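Three Weeks With the Jadside Hand Grippers

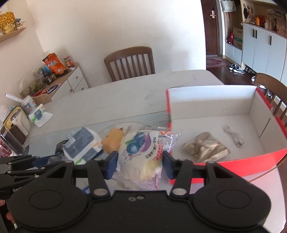

Who is a kit like this for?
People who want to record their own hand work so a robot arm can learn from it later, and who don't have the money or the floor space for the arm itself yet. You hold a gripper, you do the chore, and the kit saves what the gripper saw and how wide its fingers were. If you only want a grabber for reaching behind the dryer, please buy a grabber!

I'd been going back and forth on the Jadside set since November, when my friend Mirjana Berisha let me squeeze hers for a minute and I came home talking about nothing else. The price put me off (it still does, a little), but then Tondance started renting them out for 60 dollars a week, with the shipping box included, and I signed up for 3 weeks before I could talk myself out of it.

So, the grippers. The grip is comfortable, more so than I had expected from the pictures in the catalog, and the squeeze is light at first and then firms up as the pads come together. I have small hands and I could work for a good half hour before my thumb complained. The finger pads are the part I'd praise to anyone. My first chore was clearing the dining table, which at our house means snack wrappers, tissues, a charging cable and whatever else landed there since breakfast, all of it going into one big red box. I thought the thin wrappers would be hopeless. They were fine! You come in at the crimped end, or pinch the middle and tip it up, and you learn to go slowly.

Cables I liked a lot less. They roll, they spring open, and they want to be picked up by the plug, which leaves you no room to be sloppy. Loretta Rosenthal left a comment on my last post saying to coil them tighter before you start, and that did help, so thank you, Loretta.

The software is where my patience wore thin. Pairing the left and right grippers took me most of an evening, and the manual has 7 pages on it that could have been two. I wrote to Tondance and got a kind, very thorough reply from Lyle Brannigan, who told me to switch on the left one first and wait for the tone before touching the right. It has paired properly every time since. Why that line isn't printed on the lid of the box I do not know.

Storage is the other thing to plan for. The recordings are big, and I filled up my old laptop drive before the first week was out. I've since moved everything to an external one and I clear out the bad takes each night while the kettle boils.

Would I buy the set? I'm leaning that way, though I may wait and see what Etoletti charges for theirs, as Mirjana keeps hinting that it will be cheaper. For now I've extended the rental by another week and I'm going to try folding dish towels, which I'm told is miserable. If you have rented a pair yourself, leave me a comment and tell me how you managed the towels.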